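Inicio | Programa | Unidades | Bibliografía | Avisos

Interpretación del medio de montaña y conducción de visitantes
Unidad 2. Carreteras escénicas, altitud y gestión de la visita de un día

Material de apoyo elaborado por Anikó Győri y Ngọc Khúc
Versión revisada: 26 de julio de 2023

Compartido 56 veces | 2 comentarios

1. Objeto de la unidad

La presente unidad aborda la planificación de excursiones de una jornada en las que el grupo alcanza cotas elevadas por carretera. Se trata de una modalidad muy extendida en el turismo de naturaleza y plantea dificultades distintas de las que presenta la ascensión a pie, por cuanto el desnivel se salva en un intervalo breve y con escaso esfuerzo físico por parte de los asistentes. El alumnado deberá manejar los contenidos de la Unidad 1 (lectura de mapas y perfiles), que aquí se dan por conocidos.

El caso de trabajo es el puerto de Grenus, cuyo mirador superior se sitúa a 2.728 metros. La carretera de acceso parte de la localidad de Silitz, atraviesa una zona de bosque de coníferas y termina en un aparcamiento de grava junto al refugio Wyss. El recorrido completo, en un solo sentido, es de 56 kilómetros.

2. Altitud y respuesta del visitante

Con la altitud desciende la presión atmosférica y, con ella, la presión parcial de oxígeno. El organismo responde aumentando la frecuencia respiratoria y la cardíaca. En una persona sana y en reposo, los efectos a la cota del mirador suelen ser leves: cierta fatiga, cefalea ligera, sensación de falta de aire al subir escaleras o rampas. No obstante, la susceptibilidad individual varía mucho y no guarda relación directa con la forma física.

El guía debe conocer los siguientes criterios:

a) La aparición de cefalea acompañada de náuseas, mareo o cansancio desproporcionado obliga a suspender el ascenso de la persona afectada. Si los síntomas persisten o se agravan, procede el descenso.
b) La confusión, la marcha inestable o la dificultad respiratoria en reposo constituyen una urgencia. El descenso es inmediato y se avisa al servicio de emergencias.
c) Las personas con enfermedad cardíaca o pulmonar conocida deben consultar con su médico antes de inscribirse. Esta advertencia figurará por escrito en la ficha de la actividad.

Se desaconseja el consumo de alcohol durante la jornada. Conviene programar una parada intermedia prolongada; en el caso de Grenus, el área de descanso situada en el límite superior del bosque reúne buenas condiciones para ello.

3. Meteorología de la tarde

En verano, el calentamiento de las laderas favorece la formación de nubes de desarrollo vertical a partir del mediodía. El patrón es conocido: mañana despejada, nubosidad creciente y chubascos tormentosos por la tarde. De ahí que la visita al mirador deba situarse en la primera mitad de la jornada y que el almuerzo se reserve para una cota inferior.

Ante la previsión de tormenta, el grupo abandonará crestas, collados y puntos prominentes con antelación suficiente. El vehículo cerrado, con carrocería metálica, ofrece una protección adecuada. No la ofrecen los árboles aislados, los salientes rocosos ni los cobertizos abiertos.

La lluvia no impide necesariamente el desarrollo de la actividad. Un tramo de bosque recorrido con lluvia moderada permite trabajar el olor de la resina, el comportamiento del agua en el suelo y la diferencia de temperatura entre el claro y la espesura. El guía que renuncia a estos contenidos por mantener a toda costa el itinerario previsto suele obtener peores valoraciones.

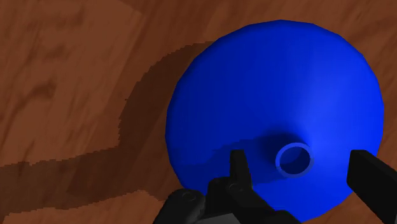 Fig. 1. Forma azul con boca cilíndrica sobre un tablero de madera. Vista casi cenital, imagen generada por ordenador.

4. Observación de fauna

Los ungulados de montaña habituados al tráfico pueden permanecer junto a la calzada durante largo tiempo. Esa tolerancia no debe confundirse con mansedumbre. Son obligatorias las siguientes pautas:

- Detener el vehículo únicamente en apartaderos señalizados.
- No ofrecer alimento ni sal en ninguna circunstancia.
- Permanecer en silencio y evitar el cierre brusco de puertas.
- No interponerse entre una hembra y su cría.
- Dar por terminada la observación si el animal deja de pastar, levanta la cabeza de forma sostenida o cambia de dirección.

El uso de prismáticos se recomienda en todos los casos. El guía llevará al menos un par de reserva para los asistentes que no dispongan de ellos.

5. Organización de la jornada

Se propone el siguiente esquema, susceptible de adaptación:

Salida de Silitz a primera hora, tras comprobar combustible, frenos y botiquín. Parada en el límite del bosque con explicación de los pisos de vegetación. Llegada al mirador y paseo corto por terreno llano, de duración limitada. Descenso y almuerzo en zona arbolada. Regreso con parada optativa en el centro de interpretación Rultidine, abierto al público hasta finales de agosto.

En el descenso se utilizarán marchas cortas para no sobrecargar los frenos. Cada vehículo transportará un máximo de seis asistentes, además del conductor. Cuando el grupo requiera dos vehículos, se acordarán de antemano los puntos de reagrupamiento, ya que la cobertura telefónica es irregular por encima del bosque.

Equipo mínimo por persona: prenda impermeable, capa de abrigo, calzado cerrado, gorra, gafas de sol, protector solar y agua. Casi 2 litros por persona es la cantidad que se ha venido consumiendo en las salidas del curso anterior.

6. Actividad para entregar

Redáctese la ficha de una excursión de un día por carretera a una cota elevada, distinta de la de Grenus. La ficha incluirá itinerario, perfil altimétrico, horario, alternativa en caso de mal tiempo, advertencias de salud y un texto de interpretación destinado a una de las paradas. La extensión no superará las seis páginas. Se valorará especialmente la coherencia entre el horario propuesto y la evolución meteorológica previsible.

Las fichas se remitirán a Ngọc Khúc por el procedimiento habitual. Las consultas sobre el contenido de los apartados 2 y 3 se dirigirán a Anikó Győri.

Unidad anterior | Índice | Unidad siguiente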